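The Table at the End of the Day
How one residential college taught its students to clear a shared surface, and what they learned about the things left behind

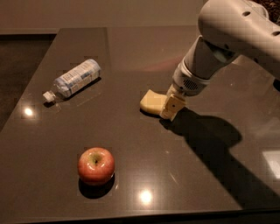 An apple, a plastic bottle and a pale yellow block on a glossy tabletop.

Residents of the Gurkadia residential college share 27 common tables among 300 students. The tables are used for breakfast, for group study, for card games and for meals carried up from the ground floor. Until last March, the college had no written guidance on how they were to be left. Residents were asked to be considerate, and the housekeeping staff dealt with the rest each morning.

The result was familiar to anyone who has lived in shared housing. A bottle was left by someone who meant to come back for it. Fruit taken from the dining hall stayed out for days. Sponges moved from the sink to the table and remained there, and residents who found them were unsure whether they were clean enough to use.

Anežka Ševčík, the head of residential services, began by asking staff to record what they removed from the tables over a period of 3 weeks. Bottles and drink containers led the list, followed by fruit, cleaning items and paper. Very little of it was trash in the ordinary sense. Most of the food could have been eaten, and many of the containers could have been refilled or returned.

"We had been treating the problem as one of dirt," Ševčík said. "The records showed us that it was a problem of storage. Residents had no agreed place for an item they had not finished with."

The guidance adopted by the college is short. Food goes first, drinks second, cleaning items last. Whole fruit is returned to the bowl on the sideboard. Cut fruit is covered and labeled with the owner's room number before it goes into the refrigerator. Bottles are closed and stood upright on the shelf near the door, where they may remain until the following morning. A sponge is used for the final wipe, rinsed, pressed out and placed in the rack above the sink.

The order was a matter of some debate. Dalibor Čierny, who supervises the evening housekeeping shift, had proposed that wiping begin as soon as any part of the table was free. Trials on the second floor did not favor this method. Residents wiped the open areas, moved the remaining items onto them, and left rings and crumbs where those items had been. Clearing the whole surface before wiping took less effort and gave a more even finish.

The finish itself deserves mention. Glossy tabletops show fingerprints, dried water and streaks far more readily than matte ones, particularly under ceiling lights. Staff now recommend a damp sponge followed by a dry cloth, with both drawn across the table in one direction. Abrasive pads are not permitted on the common tables. Small scratches dull the shine over time and cannot be polished out with household products.

Fruit presented a separate question. Apples keep well at room temperature for several days, but they bruise when they roll from a table or are pushed aside by books and bags. The dining hall, managed by Lenka Zelenák, now supplies each floor with a wide, shallow bowl, and kitchen staff check the contents every evening. Fruit that has begun to soften is taken down to the kitchen and stewed for the breakfast service. Zelenák reports that apple compote has become a regular item on the menu, and that requests for it have come from residents who do not otherwise attend breakfast.

Reaction among students has been generally favorable, although not uniform. Přemysl Sýkora, a third-year resident, noted that the shelf for bottles fills quickly during examination periods, when drinks are carried up at all hours. He has asked for a second shelf on each floor. Other residents have objected to the labeling of cut fruit, which they consider excessive for half an apple.

The college has agreed to the additional shelves and has kept the labels. A survey of residents on the upper floors found that 70 percent considered the common tables easier to use than before the guidance was adopted. Comments on the remaining forms dealt chiefly with chairs, which the guidance does not address.

Viera Kolář, who coordinates orientation for new residents, will include a short demonstration of the clearing order in this year's floor meetings. Printed copies of the guidance will be posted beside each sink, and replacement sponges may be requested from the housekeeping office on the ground floor.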